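El aparador del pasillo y otras cosas que he dejado de comprar

17/06/2023

Llevamos cuatro años en este piso y hasta hace poco no teníamos dónde dejar las llaves. Había una silla en la entrada que hacía de perchero, de buzón y de almacén de mochilas. El mes de octubre pasado decidí quitarla y ver qué pasaba. Durante dos semanas las mochilas estuvieron en el suelo, y después medimos el pasillo.

El hueco entre la puerta y el radiador tiene 34 centímetros de fondo útil. Con eso quedan descartados casi todos los aparadores. El que más me gustaba era uno de Ivorero, pero sobresalía y la puerta del baño chocaba con la esquina. Al final compramos un mueble estrecho de Idach por 229 euros, con dos cajones y una balda abajo para los zapatos. Los cajones no son muy profundos. Caben guantes, correas, pilas y poco más.

Lo colgué a la pared con ayuda de mi vecina Rosângela Fagundes, que tiene taladro y nivel. La pared es de ladrillo hueco y hubo que repetir un agujero —el primero salió demasiado alto—. La balda la dejamos a ras de suelo para que los niños lleguen sin pedir ayuda.
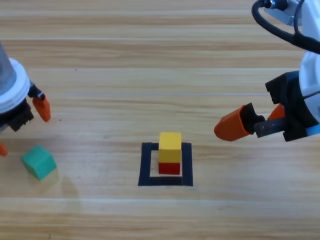
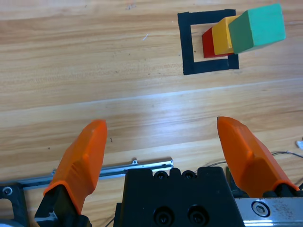
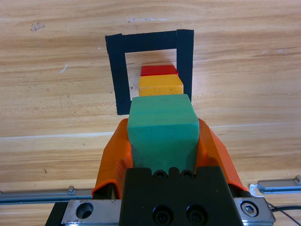

Madera clara y cinta negra.

Lo siguiente fue el salón. Teníamos una alfombra beis de cuando no había niños, y la cambié por una gris oscura de pelo corto. Las migas se ven igual, pero el zumo no. También compré dos cestas grandes con tapa en Baptista, una para cada niño. La norma es que si la tapa no cierra, algo se va al trastero. Funciona unos días sí y otros no.

Con las paredes gasté menos de lo previsto. Usé una pintura lavable de Nenwood hasta la altura del respaldo del sofá y dejé el resto como estaba. Di dos manos, con un día de secado entre una y otra. La línea entre los dos tonos no quedó recta del todo detrás de la estantería y ahí se va a quedar.

El presupuesto para todo era de hasta 1000 euros, contando muebles, pintura y alfombra, y lo hemos cumplido. Una tienda nos había pasado antes un proyecto a medida para la entrada y el salón por 2062. Era bonito, pero incluía un banco tapizado en blanco.

Lo que queda pendiente es la mesa de comer. Tiene un cerco de una olla y varias marcas de rotulador. He probado con jabón neutro y con bicarbonato —el rotulador salió, el cerco no—. Si alguien ha lijado una mesa barnizada sin sacarla de casa, que me cuente qué grano usó y si tuvo que tapar las puertas. La idea es hacerlo en verano, con las ventanas abiertas y los niños en casa de mis padres.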